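# Teleoperation diary, November

Mitiku Tilahun and I spent the month driving a simulated arm by hand controller so that the Plarbridge policy would have somebody to copy. It had me, mostly. We recorded 179 demonstrations and kept 70. The rest are a fair record of my wrist getting tired.

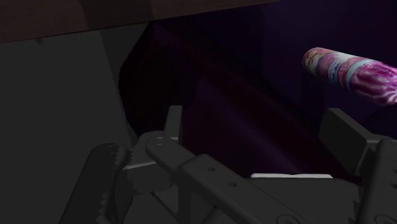 The gripper's own view, fingers apart and the can off to the upper right.

New drivers always want to steer from this camera. It feels like a video game right up to the moment you lose all sense of depth – then it feels like parking a truck through a mail slot. Roswitha Oberholzer makes everyone start with the room camera and earn the close one.
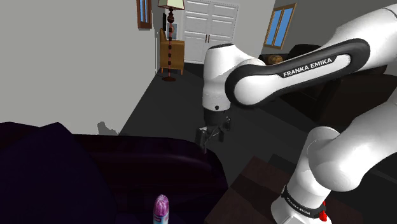
She also has a rule about pausing. If you stop to think for two seconds, the policy learns to stop and think for two seconds, minus the thinking. Episode 23 was mine, and we don't play it at meetings.

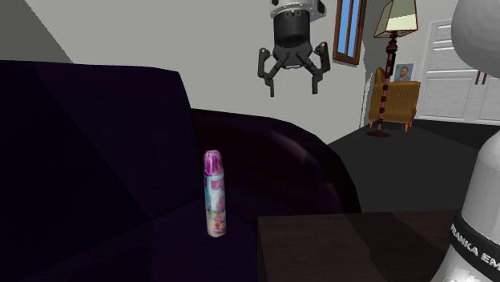 Approach paths took up most of our arguing. Mitiku likes a long, lazy arc and I like to come straight down. With the can standing on the seat and the open gripper still up over the armrest, either one is possible, and we recorded both, so the policy now does a bit of each. Roswitha wants 1,000 clean runs by spring. I've asked for a better chair.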